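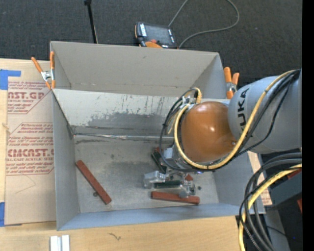 Progress report to the Jillberg Fund
Project: Shared working rules for bin-picking cells
Prepared by Chrysoula Dimitriou, Nirnance
2019-07-22

Dear Bernice,

Thank you for your patience with us this spring, and for the kind note you sent after our May call. It went up on the wall by the kettle and it did everyone good. I'm glad to say we have a fair amount to tell you this time.

The main thing is that the rulebook now exists as a real document you can hold. Draft two has 22 rules, down from a first version that was so long even Reet Jaunzems, who wrote most of it, kept losing his place! They cover who may hold the pendant and where it goes when it's put down, how cables are dressed along the arm, how a bin is fixed before a run, and what gets written in the log when a pick fails. We started from the risk assessment we already do for every cell and worked outward, so the rules sit on top of the safety standards and don't try to replace them.

Firdevs Bilgin has been running the trial picks under the draft, with long bars in a gray bin and the KUKA arm. We had promised you 3,000 logged picks by now and we stand at 2,552, so we are behind, and I'd rather say so plainly. Most of the lost time went on the clamping rule. The first wording let people choose their own clamp positions, and the logs from different shifts couldn't be compared. The new wording has the clamp positions marked and checked at the start of each shift, and Firdevs is much happier with it.

Iddrisu Issahaku took the draft to our partners at Escobar, and seven of their operators read it and sent comments. The speed limit for manual mode was clear to all of them. The section on re-entering the cell after a stop was clear to hardly anyone, I'm afraid, and Iddrisu is rewriting it with two of the operators beside him.

Still to do before the next report: finish the picks, settle the re-entry section, and agree with Flevix on how their maintenance staff will sign off on gripper changes. Spending is within budget, though we would like to move a little from travel to printing, if you're comfortable with that.

With warm thanks from all of us,
Chrysoula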